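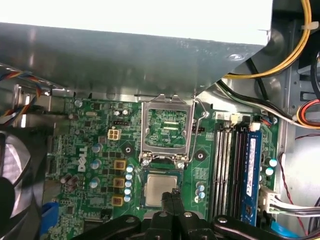

Séverine Gautier says the first thing kids ask her about Lui is whether it ever gets bored. It doesn't. Lui is a robot arm kit made by Skastano, and it is sold to schools and clubs for $2,883.

The arm ends in a gripper with two fingers. They close on a part the way you pinch a cracker - firmly, but without crushing it. One of the jobs Lui can practice is handling a processor, the chip that does a computer's thinking. The chip goes into a square holder called a socket.

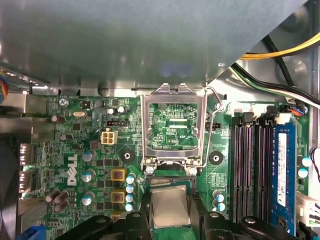 The processor, the open socket and the raised lever.

A small camera near the gripper shows where the chip is. The metal plate over the socket has to be open before the chip goes in. When the chip is flat, the plate comes down and the lever locks it.

The kit comes with seven lessons. Skastano says it is for ages ten and up, with an adult nearby. Unplug the computer before you start, and keep your hands away from the arm when it moves.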